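How to prepare a white work surface before you start
By Noémie Bailly

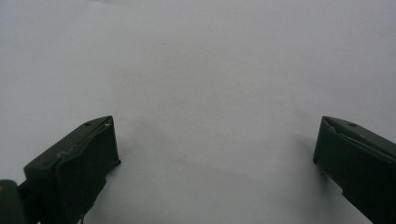
A plain pale surface, with nothing laid out in the middle.

Before any careful work at the table, such as gluing, sorting small parts or cutting labels, I prepare the surface first. It takes me 12 minutes and it saves many small annoyances later.

What you need
2 soft cloths
A bowl of warm water
A little mild dish soap
A lamp that you can move

Step 1. Take everything away from the table. Also the cup, also the pencil. Put them on a chair, not on the corner of the table, or they will come back.

Step 2. Make the first cloth damp and put one drop of soap on it. Wipe in long lines from the far side toward you. Do not make circles, they leave marks on a pale surface.

Step 3. Dry with the second cloth in the same direction.

Step 4. Place the lamp low at one side and look across the surface. Crumbs and hairs make small shadows, so you will find them easily. Soft differences of gray are only the light and you can leave them.

Step 5. If you work with glue or ink, lay a sheet of white paper on top. Fix the corners with tape. When the paper has a fold, turn it over and press it with your hand.

Bring your materials back one at a time, and keep the middle free for the piece you are working on. I change the paper when it gets the first stain. A pack of 128 sheets lasted me until August.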